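About Us

Welcome, and thank you for wandering over to this page, which we suspect most people only find when they are looking for our opening hours (they're at the bottom, we promise).

Desus is a small school of bookkeeping and office skills in Clitcombe, up the stairs over the old seed merchant on Flukgate. We started with 2 classrooms and a kettle, and although the kettle has been replaced more than once, we still have the same 2 classrooms, and we've grown very fond of them. The one at the front gets the morning sun and the noise of the delivery trucks. The one at the back is quieter and a bit chilly until lunchtime, so bring a sweater if you're in the payroll group!

We teach grown-ups, mostly. Some have run a shop or a farm for years with the receipts in a shoebox, and some are going back to work after a long time at home and want to feel steady on their feet with a spreadsheet before anyone watches them use one. Others just like numbers, and we're always glad to see them too. There are no entrance tests. If you can add up a grocery bill and you're willing to ask when something doesn't make sense, you have everything you need for the beginners' course.

That course runs for 84 hours, spread over the fall and winter, and it begins each September. We go slowly at the start. The first weeks are all paper: ledgers, pencils, and a good deal of erasing. Only then do we move to the computers, and by that time most people find that the software is doing something they already know how to do by hand. It's an old-fashioned way to go about it, and we've been told so, but we like it and we're keeping it.

We also look after the Uibo Shelf, our lending library in the hallway, which has passed 200 books and is a little heavier on tax guides than we would like. Anyone in town may borrow from it, student or not. Please sign the card. We won't chase you, but we do like to know where things have gone. 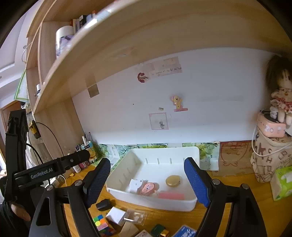 One former student wrote to tell us that the paper ledgers nearly drove her home in the second week, and that she now keeps one for her own household "out of pure stubbornness." She also asked us to put more lamps in the back room, and we have put in one so far.

If you'd like to visit before signing up, please do. Ring the lower bell, since the upper one belongs to the dentist. We're open from nine until four on weekdays, and there is usually coffee.

Page last updated 5/26/23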